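# Questions about the Itevik table

We collect here the questions which customers of the Costache workshop send to us most often. If your question is missing, please write to us and put the number of your order in the subject line. We answer on working days, normally in the afternoon when the machines are off.

## Before you order

**Is the top real wood?**

Yes, all of it. The legs and the rails are also wood. There are metal parts only underneath, where the legs are fixed.

**Will my table look the same as the one in the shop?**

No, it will be similar in colour but never the same in pattern. We do not choose boards for a regular picture. In one top the lines go almost straight from end to end, in another they bend and make long ovals, and sometimes you get both on the same table. The colour is also not completely even: you will find cream, tan and a little pink next to each other.
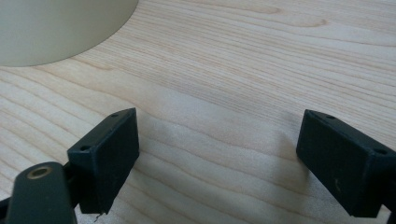
*Pale top with long curved lines in the grain, and a cream-coloured round piece standing at the upper left.*

If you prefer a calm surface, write "quiet grain" in the notes of your order. We will try to find suitable boards, but we cannot promise it and we do not take the table back for this reason.

**Which sizes do you make?**

The long table is 235 cm and the short one is made to your measure, if it is not longer than the long one. The width is always the same. We had wider tables in the past and they were very difficult to bring through a normal door.

**How much does only the top cost?**

A long top without legs costs 428 euros, oiled on both sides. Many people buy it like this and put it on legs which they have already. Please tell us what kind of legs they are. With thin metal frames we recommend adding one rail in the middle, and we can drill for it before the oiling.

**Can I have it darker?**

We do not stain the Itevik. A pale top will become slightly warmer in colour with the years, more honey than cream. If you would like a dark table from the first day, it is better to look at our Ratis, which is made from a different wood.

## Delivery

**How long must I wait?**

Six weeks is normal. In December it is longer, and we write the new date on your confirmation.

**Who brings it?**

Drivex brings all our long tables, with two people. They carry the table into the room you choose, up to the second floor without a lift. For higher floors please ask us first, and measure the staircase at the narrowest turn. The handrail counts too — it is usually the handrail which makes the problem.

**Do they take the packing away?**

They take the wooden strips and the corner protectors. The cardboard stays with you. We suggest keeping one large piece, it is useful under the top when you turn the table to tighten the screws.

**The top was cold and a little curved when it arrived. Is it broken?**

Most probably not. Wood which has travelled in a cold van needs time in the warm room. Leave it flat, with air on both sides, and do not put it against a radiator. Look again after a week. If there is still a curve, send us a photo with a long ruler laid across the top.

## Every day

**How do I clean it?**

With a soft cloth, slightly damp, and afterwards a dry one. Wipe along the grain. For fat you can put a drop of washing-up liquid in the water. Do not use the green side of the kitchen sponge, and do not use sprays for glass or for the oven.

**Can I put a hot pan on it?**

Please use a mat. A warm plate does no harm, but a pan directly from the cooker can leave a white ring and this ring is not easy to remove.

**And vases, flower pots, jars?**

Anything heavy with a round bottom can stand on the table, if the bottom is dry and smooth. Ceramic pieces often have a raw edge underneath where there is no glaze, and this edge scratches like sandpaper when you push the piece aside. Lift it when you want to move it, or stick small felt pads below. Also change its place sometimes. Wood changes colour in the light, and under a pot that never moves you will find a paler circle in spring.

**My children draw at the table. Must I cover it?**

You may, but we would not do it all the time. A plastic cover holds moisture under it. A large sheet of thick paper is enough, or a desk pad. Ballpoint pen is the worst, it presses a line into the wood even through thin paper. Pencil stays mostly on top of the oil and can be cleaned.

## Marks and scratches

**There are small grey marks on the top and the cloth does not remove them. What are they?**

This is our most frequent question, and we cannot always say it from a distance. Short grey dashes and specks can be pencil, metal from the bottom of a laptop or a tool, or very fine scratches in which dirt has collected. On a pale top they are visible more than on a dark one, especially when the light comes from the side.

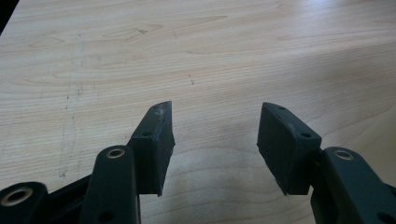 *Small grey marks in a faint trail on the left half. Near the middle there is one tiny dark speck.*

Try in this order, and stop when the mark is gone:

1. A clean white rubber, the soft type for drawing. Rub lightly, along the grain, and brush the crumbs away.
2. A damp cloth with one drop of washing-up liquid, then a dry cloth.
3. A fine white pad (not the green one) with a little of our oil. Work on an area bigger than the mark, so that you do not get a shiny island.
4. Sandpaper, grain 240 or finer, only by hand and only along the lines. After this you must oil the place again.

If you are not sure, do the first two steps and send us a picture before you continue.

**How can I know if it is a scratch or something lying on the surface?**

Close your eyes and go over it with a fingernail, across the mark. If the nail stops, it is a scratch. If you feel nothing, start with the rubber.

**I have one small dark point and it does not go away. Is it a fault?**

A single dark point can belong to the wood, for example a very small knot. It can also be a drop of something, or a crumb of metal which has reacted with water. A point from the wood keeps its size. If you notice that it grows or gets a blue-grey ring, dry the place well and write to us.

**Are scratches covered by the guarantee?**

Scratches from use are not covered. Marks which were there at delivery are covered, if you tell us within one week. Please look at the top in daylight, from a low angle, before you put things on it.

**Can I polish only half of the table?**

You can, but you will see the border for some months. We advise to treat the complete top, it is not so much more work and you need the same cloths anyway.

## Oiling

**How often?**

Twice in the first year, later once a year is enough for most families. Put a few drops of water on the top. If they stay round, wait. If the wood drinks them and becomes dark, it is time for oil.

**How much oil do I need?**

One bottle of 200 ml is enough for the long top, with some left for the legs. Take less than you think. Spread it thin with a cotton cloth, wait fifteen minutes and wipe away everything that the wood did not take. If the surface is sticky the next morning, there was too much oil. Rub it with a cloth that has a very little fresh oil on it, and then dry.

**What do I do with the oily cloths?**

This is important. Cloths with oil can become hot and start to burn without any flame near them. Put them in water immediately, and after that hang them outside, spread open, until they are hard. Do not throw them in a closed bin while they are fresh.

**May I use olive oil from the kitchen?**

No, please. It does not harden and after some time it smells.

**When can we eat at the table again?**

After one night you can use it carefully, with mats. Wait one week before you wipe it with water.

## Repair in the workshop

**Can you make the top like new?**

In most cases yes. We sand it and oil it again, and it comes back a little thinner and paler than before. Deep dents from a fallen object we can raise with steam, but a small shadow may remain. You can bring the top to us yourself on a Wednesday, or we organise the transport with Drivex and send you the price first. Please take off the legs and put the screws in a bag with your name on it.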